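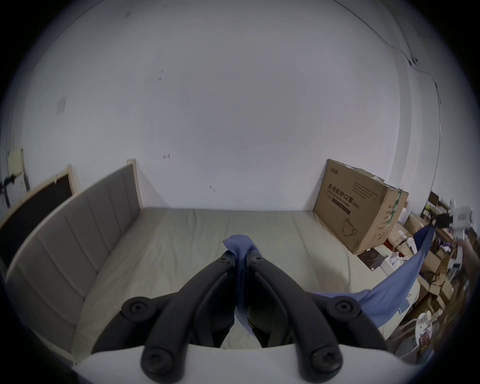 Vol. 17, No. 2

Trurnesik Street Linen Exchange Moves to Bigger Rooms

2 October 2025

Anyone who has ever opened the hall closet and had a pile of old pillowcases slide out onto their feet will be glad to hear that the Linen Exchange on Trurnesik Street has found itself a new home, and a much roomier one too. The swap, which has been running out of the back half of the Lamrani fabric store for longer than most of its regulars care to work out, opened its doors last week in the old Flindent shoe shop on the corner, and by all accounts the line on the first morning went past the bakery and partway up the hill.

For those who haven't been, the idea is a simple one. You bring in clean bedding you no longer need — sheets, blankets, quilts, duvet covers, the crib set from a baby who is now learning to drive — and you take home whatever you can use. There is no charge and there are no points or tickets to keep track of. If you have nothing to bring, you are welcome to come and take anyway, and a good many people do, especially in the fall when the nights start getting cold and college students discover that their apartments don't come with blankets.

Hoi-yan Fu started the exchange after clearing out her mother's house and finding 17 flat sheets and not a single fitted one to go with them. She put a card in the window of the fabric store asking if anybody had the opposite problem, and the replies kept coming for weeks. "I thought I'd trade a few sheets and be done by lunchtime," she told us, folding as she talked (she folds very fast, and we gave up trying to help). "Then a woman came in with a whole carload, and I had nowhere to put it, and so I suppose that was the beginning."

The move has been in the works since August, when the fabric store needed its back room for classes. The owners of the Flindent building had been looking for someone to take the ground floor, and they agreed to let the exchange have it at a rent of 70 dollars a month through the winter. There is a proper front window now, a ramp at the side door, and the long wooden shelves the shoe shop left behind, which turn out a folded twin blanket as neatly as if they'd been built for it. The old fitting bench has stayed as well, and it has already become the place where people sit down for a minute and are still sitting half an hour later.

Sorting is done by bed size first and by color second. Kenna Gunn, who drew up the new layout, would like everyone to know that the single most useful thing you can do is write the size on a scrap of paper and pin it to the bundle. A full and a queen look very much alike once they're folded, and she has carried the wrong one home herself more than once. Sets should be tucked inside one of their own pillowcases if you can manage it. Stains and small tears are fine as long as the piece is washed, and anything too worn for a bed goes into the bin by the side door and on to the Skodora animal shelter, where it will line a kennel for somebody with four legs. Pillows, electric blankets and mattress pads can't be accepted at present, though there has been some talk of trying mattress pads in the new year.

There is also a mending table, which is new. Bring a quilt with a burst seam or a duvet cover that has lost its buttons and someone will sit with you and show you how to put it right. The first session was mostly taken up by one enormous patchwork, made by a reader's great-aunt and chewed at one corner by a puppy, and we understand it will be back on the table for at least another visit. Thread and needles are supplied. Buttons are running low, so if you have a jar of them at home that never gets opened, it would be very warmly received, and so would bias tape in any color at all.

The exchange could use two more folding tables and a hanging rail sturdy enough for bedspreads. Cash gifts are going toward heating, with 50 dollars covering a week of open mornings once the weather turns.

Doors open at 10 and close at 2, and the calendar of open days is taped up inside the front window. Parking is easiest behind the bakery. Please don't leave bags on the step overnight — there is no awning over the door yet, and three bags of good flannel got rained on last week and had to be washed all over again at Hoi-yan's house.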